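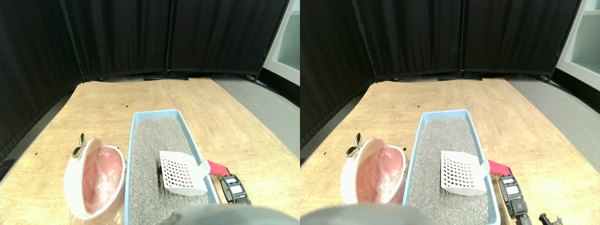

Section 3. Setting Up the Litter Scooping Station

3.1 Purpose

This section covers the layout of the table, the fitting of the scoop handle and the first slow run of the Tollville bench arm. It applies to arms assembled from the Gresar parts list in the shared workshop. Members who built the earlier Pirkholm base should follow the same steps but use the joint limits printed in Appendix B.

3.2 Before You Begin

The arm must be bolted down and homed as described in Section 2. Power to the motors must be off. Only one person may work inside the reach of the arm at any time, and that person must hold the stop button.

CAUTION: Use unused litter only. Litter that has been in service with an animal may not be brought into the workshop.

3.3 Table Layout

1. Place the litter box in front of the arm with its long side facing the operator's chair. Fill it to a depth of 50 mm and level the surface by hand.

2. Place the waste bin to the left of the box. Fit a bag and fold it over the rim. Clip the bag in place so that it does not slip down when the scoop is emptied.

3. Rest the scoop in the litter with the blade down and the handle over the right rim of the box. The handle must extend far enough past the rim for the fingers to close on it without touching the plastic.

4. Remove tools, cups and loose cables from the table.

Note: The bin and the box may be moved closer together, but the two rims must not touch. Contact between them is a common cause of failed emptying moves.

3.4 Preparing the Handle

A bare plastic handle turns in the fingers under load. Wrap it with racket grip tape before the first run.

1. Clean the handle and let it dry.

2. Start the tape at the end of the handle and work toward the blade. Overlap each turn evenly and keep the tape tight.

3. Secure the loose end with a finishing band.

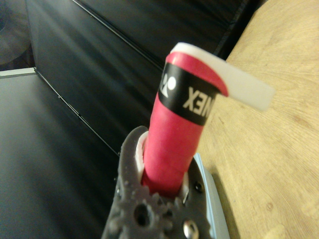 4. With motor power on and speed set to the lowest level, close the fingers on the wrapped part of the handle. Set the grip value to 32 – higher values crush the tape and shorten its life.

5. Pull gently on the handle. If it turns or slides, open the fingers, move the handle deeper into the grip and repeat step 4.

CAUTION: Keep hands clear of the fingers while they are closing.

3.5 First Run

1. Load the Jelínek motion file and select "Scoop, slow."

2. Run the motion once with the scoop held above the litter. Confirm that it clears both rims.

3. Lower the start height and run the motion again. Stop the arm at once if the blade catches on the bottom of the box.

4. If the display shows fault 259, the wrist has reached its limit. Move the box toward the base and return to step 2.

5. Enter the final start height in the station log and switch off motor power.

Continue with Section 4, Emptying and Cleanup.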